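Callow Cell Guide > Soft Goods > Faults > Finger stuck in cloth (fault 3154)

Search this guide Go

8. Fault 3154 - finger won't release cloth

Read this before you clear the fault. Clearing it first is how the finger got bent on the Zitari cell.

What you see on the panel: code 3154, yellow bar, arm stopped. Fingers report "open" but the cloth comes up with the arm, or drags. Same code can show in the simulator, same steps apply except where marked.

CAUTION - the arm holds position in this fault. It is still powered. Do not reach in to pull the cloth free until step 4 is done.

1. Don't press Clear. Don't press Home either. Home lifts straight up and takes the cloth with it.

2. Press Hold. Wait for the panel to say HOLD, not HOLDING.

3. Look at the cloth from the table side. You want to know if the tip is against the outside of the fabric or down in a fold. Use the cell view if you can't see from where you stand.

4. Real cell only: key to OFF, take the key out, keep it on you.

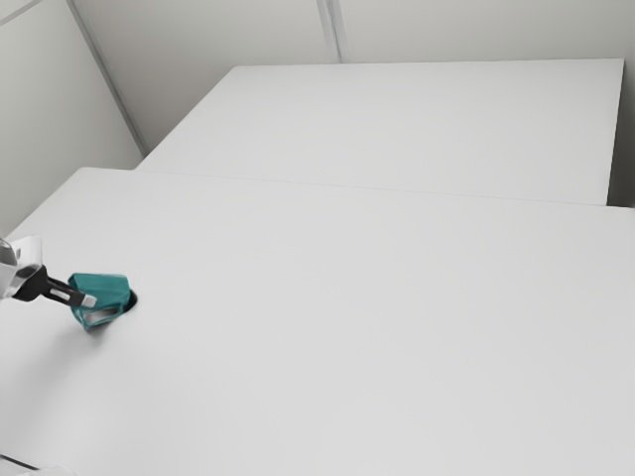
Page last changed: June, guide build 2000

In the simulator, check the view from a second angle before you go on. With the cloth bunched up like this, the white tip shows on the right side of the fabric but you can't tell from one view how hard it is pressing, or what the folds are doing behind it. Watch the dark patch on the table next to the cloth too. May be plain shadow, may be a gap under the fabric. Don't set the table height off it.

5. Tip on the outside: ease the cloth away sideways, along the table. Never up.

6. Tip in a fold: open the fold by hand first, then slide the cloth off the end of the finger. In the simulator use Detach Cloth from the Givico menu. Reset Scene also works but you lose the log.

7. Check the tip pad. Loose, torn, or turned - swap it. Do not glue it back on.

8. Key back in, ON, then Clear. Jog the arm up slow and watch the finger the hole way.

Note: if the fault comes back right after Clear, the grip force is probly still at the old value. Open Deng Settings, Grip, Soft Goods. Should read 2000. Anything higher and thin cloth gets jammed against the table. Save, then restart the job from the first pick, not from the stopped one.

Note: the simulator does not model pad wear. A clean run there says nothing about the pads on the real arm.

WARNING - do not turn off 3154 in the fault list to keep a job going. With it off the arm will drag whatever it is holding into the next move.

Still stuck after two tries: leave the key out, tag the cell, save the log. Go to section 9.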